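Projects > Drudell > FAQ

Overview Install FAQ Changelog Contact

Drudell FAQ

What is it?
Drudell is my two-arm planner. It takes poses from the perception side (that's Casamance) and works out who moves first so the arms don't clobber each other. I started it in February and it's grown a fair bit since!

Why do my grippers stop short of each other?
That's the clearance margin. Out of the box it's 10 mm, great for blocks and hopeless for cable work, where you want both grippers right in over the same bundle. Drop it to 3 in the Woo config file and restart the planner (a reload won't pick it up, sorry, it's on my list).
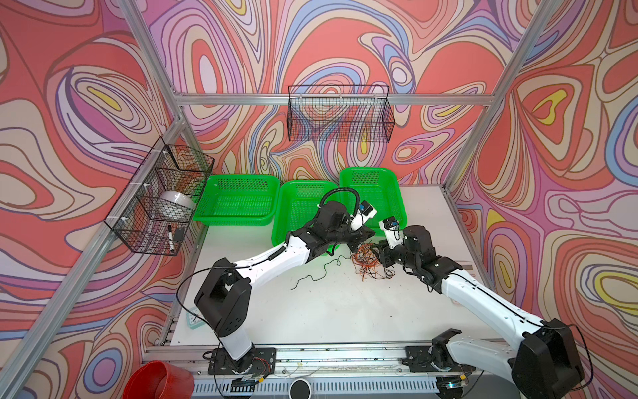
Can it cope with busy walls?
Yep, and I'd encourage it! Crop to the tabletop before you segment, otherwise Casamance finds "wires" all through a swirly pattern. Bright colours on the table itself are fine. Thin black cable is still the hardest thing to pick up, so bump the line detector up to level 2.

How much data did you tune on?
The default weights come from 3,104 logged grasps, all recorded in Drastau format. Your own logs will work too, as long as both arms share one clock.

Does it run with one arm?
It does, but you're hauling a lot of code around for no benefit. Set the second arm to "parked" and it'll behave.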